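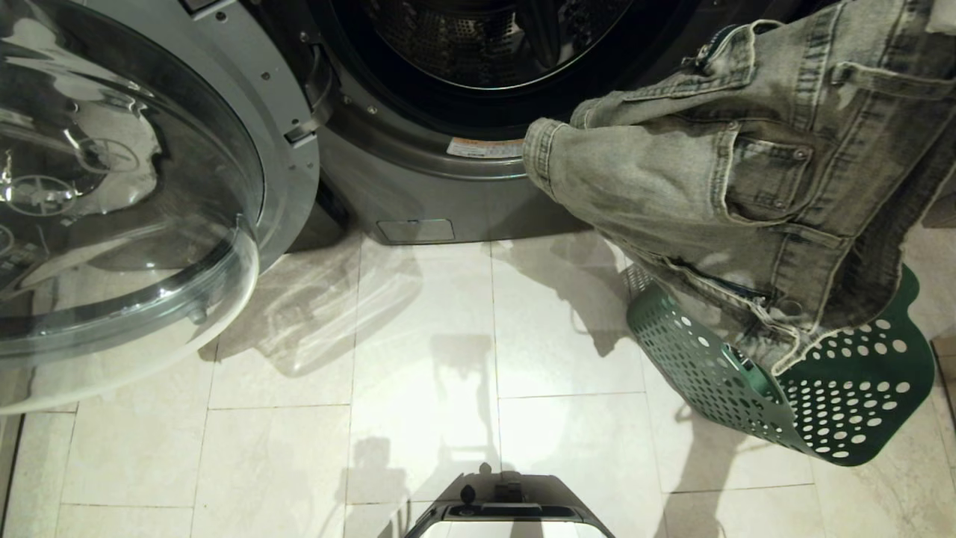 Washer with its door open.

Skadumel is off social media again. The band posted its goodbye in February, in white letters on a black square, and said the comments had become too cruel to read. I believe the part about the comments. I've read some of them, and they're vile. The goodbye is harder to buy.

This is farewell number two. The first came with a promise of a long silence, and then 374 posts went up before the year was out, a good share of them for the Detel headphones deal. This time the band's label, Demirtaş, says the accounts will be "run by the team." So the accounts stay open, the ads keep coming, and the people being abused are now whoever is on shift.

Then there's the timing. Tickets for the 69-date tour went on sale the same night, along with a fan club that costs $35 and offers "a safe place to talk." Maybe it is safe. I asked Demirtaş who moderates it and got back a press release I already had.

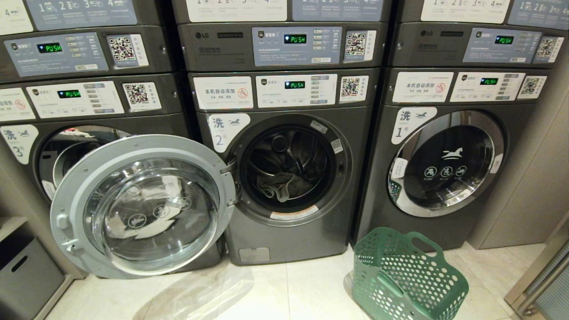 One subscriber wrote to tell me I was being unfair, that a band can be worn out by strangers and still have a tour to sell, and that she'd paid for the club and found it a lot kinder than the open comments. She also said Clasgate ran the nastiest rumors about them and should be getting this letter.

Fair point on Clasgate, whose "sources" seem to be mostly other people's replies. I'd still like to see the club's rules before anyone pays for a second year. Demirtaş says they'll be posted once the tour starts.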